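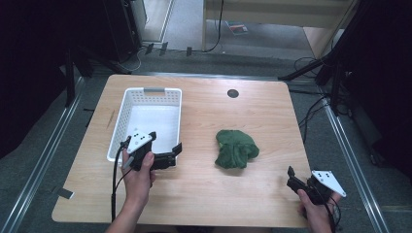

Nilmini Bandara wrote:
> Does the open day still run if it's under 10 people? And will visitors get to try the grippers themselves or just watch. I have a group asking and would like to tell them something before they book the bus.

Yes and yes. It runs whatever the turnout, and they get to try. Sorry for the slow answer, was at the Sovstead site all morning with no signal.

Current sign-up is 31, so we split into two groups. Hooman takes the first, Parveen the second. Talk in the front room first (short!!), then everybody through to the demo table. Alcides is doing the talk, he has the slides from last April and swears he has cut them.

What's on at the table:

1. Cloth and basket. One person, a hand-held gripper in each hand, green cloth, white basket. Cloth goes in the basket. Sounds like nothing until you try it - the fingers don't bend like yours do and cloth slides off if you pinch too near the fold. Let people have a few goes each, then swap. Kids fine if they can reach.
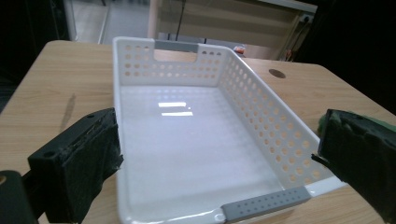

2. Replay on the Flodlow screen. Same task again, this time people see it from the gripper side. Nuwan will explain how the recordings get used for training. Target for this task is 1,000 recordings, he can say where we are, I dont have the number.

3. Questions. Please send the hard ones to Nuwan and not me.

Couple of practical things. Cables - there are a lot on the floor to the right of the table, and rails both sides, so visitors come up from the front only. One at a time at the table, rest stay back by the curtain. Somebody asked if we can lay the cloth out flat for the demo. No, leave it crumpled, its meant to be a mess.
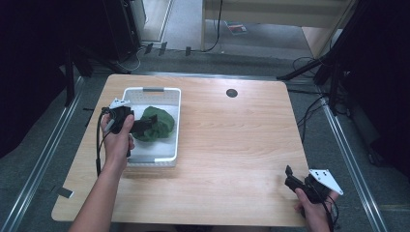
Cloth in the basket, left gripper still on it.

Nilmini, tell your group to go ahead with the bus. Parking is round the back, use the Kiltunico entrance, the front gate is closed to anything bigger than a van. I need final names for badges by January 22, 2020, and anyone who can't do stairs let me know seperately, we'll bring them in by the loading door.

Still need one person on the door for the second group. Reply to me, not the whole list please.

Obradović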